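Etham opens the doors of its Bosenside tea room, and yes, you're all invited

Press release
For immediate use
2025-05-03

I've written a fair few of these over the years for other people's businesses, and I promised myself that when it came to my own I'd do it the way I talk. So hello! I'm Temitope Okafor, I run Etham, and after 17 months of paperwork, plumbing and far too much toast, our tea room on the waterfront at Bosenside is open.

Etham started as a market stall selling loose leaf tea out of biscuit tins. I had a folding table, a camping kettle and a handwritten sign that ran in the rain (twice, because I didn't learn). People kept asking where they could sit down, and I kept pointing at a wall. The wall was fine in June. It was pretty grim by November, and by the second winter I was looking at empty shops every time I got off the bus.

The one we took used to be a chandlery, and it still smells very slightly of rope when the heating comes on. We have 20 seats inside and a bench out front for anyone with a dog or a cigarette. The kitchen is tiny. The menu is short to match: teas, a soup, toast with proper butter, and whatever cake has been baked that morning.
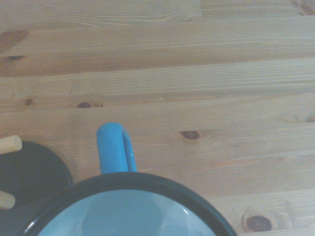

The tea is the reason for all of it, so let me go on about that for a bit. We're opening with a house blend called Nulura, a strong, malty breakfast tea that I've been fiddling with since the stall days. It takes milk beautifully and it doesn't go bitter if you forget about it, which I do, constantly. My business partner Rokeya Gamage did the real work here. She spent most of April with little piles of leaf all over her flat, making pot after pot and writing rude comments next to mine.

"Temi likes tea you could stand a spoon in," says Rokeya. "I like to be able to taste something else that day. Nulura is where we stopped arguing."

Alongside it there's Chu, our green tea, lighter and a bit grassy, brewed cooler than you'd do at home and served in a small pot so you can top it up yourself. Ask for more hot water as often as you like, there's no charge for it. If you've always thought green tea tasted like a wet hedge, please come in and let Rokeya make you one. She takes it as a personal challenge and I have seen her convert my own mother.

Both teas are sold loose to take away, in paper bags or in your own tin. Bring a tin and we'll knock a little off the price. We don't do teabags. I've got nothing against them, I have a box at home for emergencies, but there are plenty of shops on the same street that sell them perfectly well.

A word on sitting down, because people have been asking on the phone. You can stay as long as you want on a weekday. There's no booking, no time limit and no minimum spend, and if you'd like to bring a book or your knitting or a pile of marking, please do. At weekends we'd just ask that big groups ring ahead so we can push some tables together. Prams are welcome, the doorway is level and the loo is on the ground floor with a proper rail. Dogs, I'm sorry, have to stay on the bench side for now.

We're also starting tasting evenings, with two running this month and more to follow if people turn up. Each one lasts two hours and covers the basics: how much leaf to use, how hot the water should be, why your second cup is often nicer than your first. Rokeya does the talking and I do the washing up. Cake is included, and so is a bag of whichever tea you liked best. Places are booked at the counter or by phone, and almost half of the first evening has gone already, mostly to people from the stall. Thank you, all of you, you absolute loves!
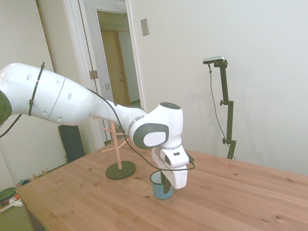

A blue cup at the wooden table.

For the local papers and anyone else who writes about food: come in, have a pot on us and ask whatever you like. I'm happy to talk about opening a small shop, about rents on the waterfront, about where the leaf comes from and what we pay for it. Rokeya would prefer to stick to tea, and she'd like it known that mornings are better than afternoons.

Etham is open from eight until five every day except Christmas. The soup usually runs out by two.

Notes for editors
Etham is an independent tea business owned by Temitope Okafor and Rokeya Gamage. Nulura and Chu are blended and packed on the premises in Bosenside. Interviews and samples can be arranged by calling in or ringing the shop during opening hours. Ask for Temi.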